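How to Plan a Robot Sorting Cell Without Making Everyone Miserable
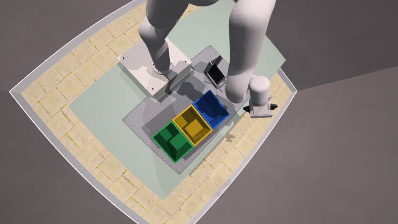

The sorting cell in simulation, seen from overhead: one arm, one worktable, three colored bins.

Posted 18/07/2020

I run the returns bench at Bouchard, where we take back worn fittings, check them, and send each one off to be reused, repaired or scrapped. For years the sorting was all done by hand. Then in May we started planning a robot cell for it, and I got the job of working out how the thing should fit in with the folks who were already doing the work. I'm not an engineer! I just know the bench. So these are my notes for anybody in the same spot.

Step 1. Follow the parts before you touch any software

Spend a shift writing down where every part goes and who picks it up. I logged 300 parts, and 98 of them got handled twice for no good reason (mostly because the repair bin was behind somebody's chair). Fix that kind of thing first. If you automate a bad layout you just get a bad layout with a robot in it.

Step 2. Build it on screen

We mocked ours up in Zundulik, but any simulator that lets you drop in an arm and a table will do. Keep it plain. You need the arm on its pedestal, the worktable, the bins and the border of the cell. Our table is a perforated one, turned at an angle to the enclosure, and I'd leave yours easy to rotate too, because you will change your mind.

Pick bin colors now and stick with them. We went with blue for reuse, yellow for repair and green for scrap, lined up edge to edge so the arm doesn't travel far between them. The first draft had green for reuse, and every single person at the bench told me that was wrong, since our old reuse totes were blue. Ask before you choose. It took me 10 minutes to swap them and it would have taken months to retrain everybody's eyes.

Step 3. Get the crew around the screen

Do this early, while things are still cheap to move. I put the overhead view up in the break room and left a stack of sticky notes next to it. The best questions I got back:

Who empties the bins, and does the arm stop while they do it?
Where do I stand when it jams?
What happens to a part it can't figure out?
Am I still going to have a job in a year?

Have an answer for that last one before the meeting, and get it from whoever can really promise it. Ours was that no hours would be cut and the sorters would move over to inspection and repair. I asked for it in writing. You should too.

Step 4. Practice the boring moves

Run the arm out over each bin and back, slowly, with nothing in the gripper. Watch the forearm more than the fingers – that's the bit that swings through space you forgot about. Then try it with the bins shifted a little, because people bump things. Save every run that goes wrong and show it to the crew. They'll trust you a lot more if they see the flops.

Step 5. Write the new job down

This is where I messed up. I had the robot's routine planned to the second and nothing at all on paper for the humans. A sorter's old day was pick, look, toss, repeat. The new one has bin changes, odd parts, jams and a lot more checking, and that's different work with different tiredness in it. One of our best sorters liked the rhythm of the old way and wasn't thrilled about giving it up, which I think is fair. We set up a rotation so nobody minds the cell for longer than 20 minutes at a stretch, and we kept one manual station open for the weird stuff.

Also, decide who gets to press stop. Our answer is everybody, no permission needed and no form to fill out afterward.

Step 6. Tape it out on the floor

Before anything gets bolted down, mark the full outline of the cell in tape and have people walk their normal routes with carts and totes. The folks at our Washolm site skipped this and ended up with a bin door facing a pillar. We found out our cart aisle was too tight to turn in, so the whole outline got shoved toward the wall.

A few odds and ends

Print the overhead view big and hang it at the bench, with the bin meanings written next to it.
Keep a paper log for complaints in the first weeks – mine lives on a clipboard by the coffee.
If you use the Kotau scheduling sheet like we do, add the bin changes as their own row or they'll get forgotten.

I'll put up my blank walk-through form next, once I've cleaned up the coffee stains and typed it out properly.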